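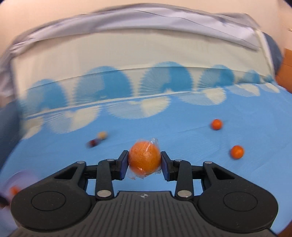 Anouk Lambrechts wrote:

> Do the oranges for the Stusthorpe guest rooms still need wrapping one by one? We have 300 to get through in June and the film is running low.

Yes, please keep wrapping them. Plain cling film, one layer, ends twisted underneath. Leave one per bed – on the sheet, clear of the duvet, so the juice can't mark the cover if one splits. Jelle has two more rolls in the linen closet.

Maarten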